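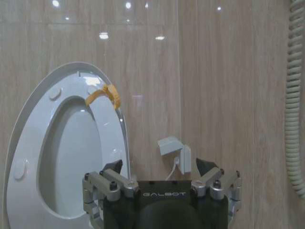
Review: the Pinto recording kit, after two months of bathroom work

Print this page | E-mail this page

By Gemma Ferraro

Pinto is a recording kit for people who teach robots household jobs by example. You get a pair of hand controllers, a foot pedal, a recording box and the software that sorts what comes out. A person drives the arm through a job, the wrist camera and the joint readings are saved together, and each attempt goes into a set that the learning system is trained on later. We bought ours to gather bathroom tasks, mostly toilet lids and seats, and have used it on a Galbot gripper since June.

Setting up

Pairing the controllers took 20 minutes, most of it spent on updates. The printed guide is short and covers only one arm. For two arms you need the longer guide on the Karkport site, and nothing in the box says so. Dougal Chisholm did our calibration and had to repeat it after every change of fingertips. The software does warn you, but only once, and the warning is easy to click past.

In use

The controllers are light and the trigger has a good range. Opening the fingertips wide and bringing them in slowly beside a seat ring is easy to do smoothly, and the recorded path is close to what the hand did. Small corrections near the rim come through well.

The pedal starts and stops a recording. Press it twice and the attempt is marked as failed, but kept. I like this a great deal. Our older kit threw failures away unless you went looking for them, and we want them in the set, particularly the slips. Crescencio Solís would prefer a separate button for it. He has marked good attempts as bad by accident, and the only cure is to go through the list afterwards and change them by hand.

Bathrooms are hard on cameras. Glossy tiles throw the ceiling lights back as white spots, and white plastic in front of them loses its edges. Pinto lets you lock the exposure for a whole session, and you should. Left on automatic it shifted as the wrist turned, and two attempts at the same lid could look like different rooms. Locked, the pictures are a little soft and grey, but they match.

Labels

Each attempt can carry a task name, a result and a free note. We add a note whenever the ring has something on it, such as a band or a strip of tape, and another for what is fixed to the wall nearby. Hoses and cables matter to us, as we want to be able to pull out every attempt made near one. The search handles this properly. It will not search on two notes at once, so Sveva Marchetti exports the list and does it in a spreadsheet.

Out of one batch of 89 attempts, 5 would not open. All were recorded while the disk was nearly full. The box has a warning light for this, on the back, where the operator can't see it. Peststead, who sell the kit here, replaced the disk without argument but had no way of getting the files back.

What I would change

Move the light to the front. Put the two-arm guide in the box. Give the pedal a longer lead, as ours barely reaches from the hall. The Plakaden carry case is sold separately and is worth having if you go from house to house. The foam in it is cut for one pair of controllers only.

Who it suits

A small team recording the same few jobs many times over will get on with it. If you need two arms from the first day, ask for a trial before paying. Loredana Leone has used it for kitchen drawers and rates it lower than I do, mainly on account of the search. We are keeping ours and have ordered a second pedal.

Print this page | E-mail this page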